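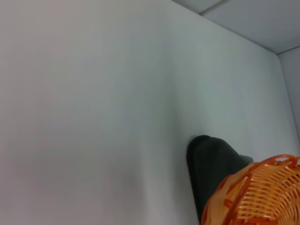
*Off-white wall, going a little pink on the left.*

# Moving to Hamolov: questions we keep getting

We rent a place on the east side of Hamolov and have lived here long enough to be suspicious of anything printed on glossy paper. These are the questions that land in the inbox most often. We don't sell houses and we don't get a cut from anyone who does.

## Where is Hamolov, exactly?

On the bench of land above the river, one valley over from Jirkow. Brochures like to say it sits "between the mountains and the city." So does half the state. If you look at a map, you'll see that the road to the mountains goes through a canyon and the road to the city goes through Jirkow, and that both of them have one lane each way for most of the distance.

## Is the commute to the city really 50 minutes?

At 5 a.m., maybe. The people quoting that number seem to have driven it in an empty car on an empty road. Leave at seven and you'll meet the school buses, then the gravel trucks, then the light in Jirkow that lets four cars through. Try it yourself on a weekday morning before you sign anything. Try it in February if you can stand to wait that long.

## What is Cledora? Is it a town?

No. Cledora is a subdivision at the north end of Hamolov. It has a stone sign and its own website, and the website is written so you'd think there was a mayor. The mailing address is Hamolov, the water is Hamolov water, and the kids go to Hamolov schools.

The plan on file calls for 692 homes. So far 219 have been finished. The rest are stakes with orange ribbon on them. Whether the other streets get built depends on who's buying, and the sales office will always tell you that everyone is.

## Who builds there?

Mostly Subramaniam Homes. We've been inside a few of their houses and they seem solid enough. The doors close, the floors don't squeak much. What bothers us is the options list. The base price gets you a house that doesn't look a lot like the model home, so ask which things in the model are upgrades and get the answer in writing. The porch is one. It took us two visits to find that out.

## Do the lots have mountain views?

Some do now. A view from an end lot facing empty land is a view of somebody's future garage. Look at the plan, find out what is supposed to go up behind you, and check the height limit. "Premium view lot" is a price category, and we couldn't find any rule that protects the view you're paying for.

## How is the weather?

Windy. It comes down the canyon in the afternoon and it doesn't stop for your patio umbrella. Winters are dry and bright, with a couple of big snows that melt off the south-facing streets in a day and sit on the north-facing ones for weeks. Pay attention to which way your driveway points.

"Three hundred days of sun" appears in every ad for every town in this part of the country. We've never seen anyone say what they count as a day of sun.

## Is there enough water?

The town says yes. The town also limits lawn watering from May on, so make of that what you like. New houses pay a tap fee up front, and it can be a shock if you're planning to build on your own lot. Outside town limits you're likely looking at a well. Get it tested and get the pump rate, and don't accept "the neighbors have never had a problem" as an answer to either.

## What is there to do downtown?

Main Street is four blocks long. You get a hardware store, a bakery that sells out early, a bank, two bars, an antique place with unpredictable hours, and a diner. The diner is good. There is talk of a brewery, as there has been for as long as we've lived here.

The Thursday market in summer is worth going to, though the word "farmers" in its name is doing a lot of work. Several of the stands buy their peaches from the same wholesaler. Ask the seller where the orchard is and see how long the answer takes.

## What about the business park we keep reading about?
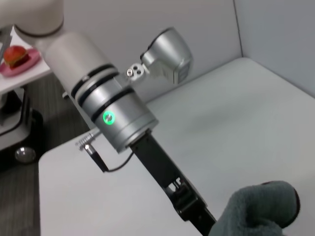
*Robot arm with a green indicator light, white tabletop below.*

The business park is a paved loop on the Jirkow side with a lot of frontage still for lease. The town's growth page talks about "advanced industry" and "a new chapter for local jobs." Fine. We'd like to see it, and our property taxes would too. But we wouldn't buy a house on the strength of it. If you need work within a short drive, look at what's being advertised this week and ignore what's been announced.

## Are the schools good?

They're small, and that cuts both ways. The elementary school is well liked by the parents we know. The high school has fewer course choices than you might be used to, and some students ride over to Jirkow for certain classes. Ratings sites give Hamolov a high score that seems to be based on very few tests, so visit in person and ask what was dropped from the schedule lately.

## Is there a hospital?

There's a clinic in Hamolov with daytime hours. The nearest emergency room is in Jirkow, 11 miles from Main Street and a few more from the far end of Cledora. Listings that say "close to medical care" mean the clinic.

## Can I get decent internet?

In the older streets, yes. In Cledora, it depends on which phase you're in. On the county roads, don't believe the coverage map. Ask the current owner to run a speed test in front of you at about eight in the evening, when everybody is home and streaming.

## How much are the HOA dues?

Low at the moment. Dues in a half-built neighborhood usually are, with the developer still covering part of the cost. Ask for the reserve study. Ask who plows the side streets. We asked both and got an answer to one.

## Should I worry about wildfire?

Yes, enough to get an insurance quote before you make an offer. The hills west of town are scrub oak and dry grass, and companies price that differently, or won't price it at all. There's one paved road out of the western streets. A second exit is drawn on the plan as a dashed line, and it was dashed when we moved in.

## Would you buy here?

We rent. That's partly about money and partly about wanting to see what happens with the rest of Cledora. We like the town, we like the mornings, and we've stopped noticing the wind except when company comes. If you're set on buying, look at the older streets south of the tracks first. The kitchens are small and the trees are already grown.

## Can you recommend an agent?

No. Please stop asking.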